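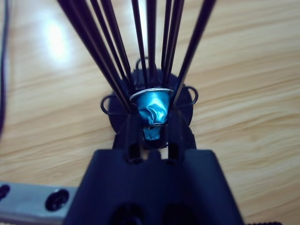
Henell Community Help
Home > Kitchen > Small appliances > Coffee

Capsule machine: weak coffee, dented capsules and water on the table

Asked in Small appliances. Viewed 1426 times. 3 answers.

I have a white capsule machine with the water tank at the back. I bought it second-hand in December and it worked well until a few weeks ago. Now the coffee comes out thin, and the cup is only about half full when the machine stops. I use aluminium capsules, mostly the blue ones, and keep them in a wire stand next to the machine.

Three things I would like to know.

Some of my capsules get dented in the stand or when I pull them out. Does a bent rim matter, or will the machine flatten it when the lever closes?

The drip tray is small and I find water on the wood after a few cups. It is a wooden table and I don't want a white ring on it. I can't tell if the water is from the tray or from the tank.

Last, is there a sensible way to set all this out? At the moment I have the machine, a glass, the capsule stand and a plastic serving tray on one table and I seem to be reaching across everything.

I have already rinsed the tank and run two cups of plain water through. No change. 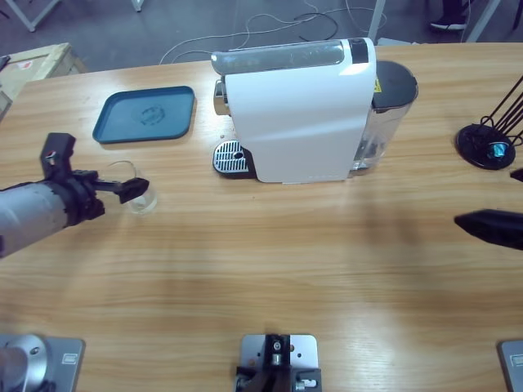
Answer 1 (accepted, 16 people found this helpful)

I will take them in order.

Dented capsules. A dent in the side makes little difference. A bent rim can. The rim is what seals against the holder inside the machine, and if it is creased or folded the water goes round the outside of the capsule and you get a thin drink. Some will press flat with the back of a teaspoon on a hard surface. If the foil has split, throw the capsule away, as the coffee will have gone stale. If the whole body is crushed I would not put it in at all. A friend got one jammed and it took her most of an evening with a wooden skewer to shift it.

Half a cup. Try these before you spend any money.

Lift the tank off and push it back down firmly. Mine sits a couple of millimetres proud if there is a crumb in the seat, and then it draws air.

Descale it. If you bought it second-hand you have no idea when that was last done. I use the Tostmont descaler, one sachet to a full tank, then two full tanks of clean water afterwards. Put a big jug under the spout, not a cup.

Reset the cup volume. On a lot of these machines you can programme the amount by holding the button down, and it is easy to do by accident. The manual will have the steps. If you haven't got the manual, the maker's site usually has it under the model number on the bottom of the machine.

Water on the table. Dry everything, put a sheet of kitchen paper under the machine and leave it overnight with the tank full and the machine off. If the paper is wet at the back in the morning, it is the tank valve. If it is dry, make three coffees and look again. Wet at the front means the drip tray is overfull or the grille is not seated properly.

For the wood, wipe up as you go.
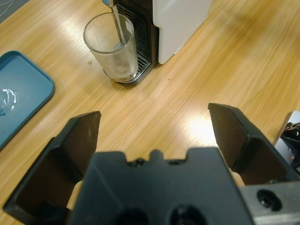

A veneered top is less forgiving than solid wood, because once water gets under the edge it lifts and you can't sand it back very far. I oil my own table twice a year but that only works on bare or oiled wood. If yours is lacquered just keep it dry. Heat marks are a separate problem and I wouldn't stand a hot glass straight on it either.

As for setting it out — put the capsule stand on the side of your better hand and the glass by the spout. Keep the tray for carrying the drink away. It doesn't need to live under anything. Leave enough space behind to lift the tank off without turning the machine round.

Answer 2 (2 people found this helpful)

descale it, its always scale

Answer 3 (5 people found this helpful)

Agree with most of the first answer. I would add that the wire stands are often the cause of the dents. I had a Skirneo one where the rods were too close together and you had to drag the capsule out past them. I bent two of the rods outwards slightly with my fingers and it has been fine. A bowl would do the same job and costs nothing.

Also check the used capsule box. If it is full, the next one doesn't drop properly and you can get a poor seal. I empty mine every evening and leave the drip tray upside down by the sink.

If it does turn out to be the tank valve, Humphreys sold me a replacement over the counter. Take the old tank in with you, they vary.

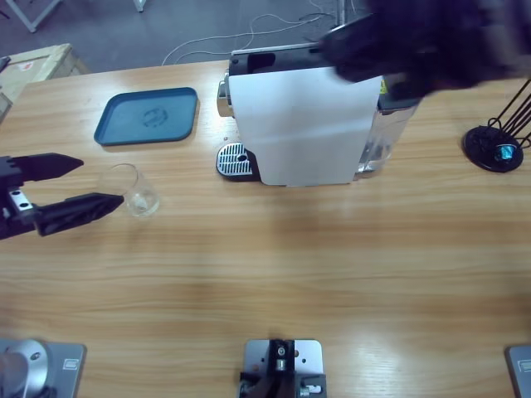
Page last edited: December. Edit reason: spelling, tags added.

Comment from the person who asked

Thank you all. I did the kitchen paper test and it was dry at the back and wet at the front, so it is the drip tray. The grille was in the wrong way round. I descaled it as well and the cup is now nearly full. I will try resetting the volume at the weekend. The capsules with bent rims are in a separate jar for now and I'll have a go with the teaspoon.

Comment on Answer 1

Is it safe to use vinegar in place of the sachets? I have a big bottle of it.

Reply: Check your manual. Mine says no, and the smell stayed in the tank for days when I tried it in an old kettle.

Tags: coffee machine, capsules, descaling, drip tray, wooden table

Related questions
How do I get a white ring off a varnished table?
Can aluminium capsules go in the ordinary recycling?
Water tank smells of plastic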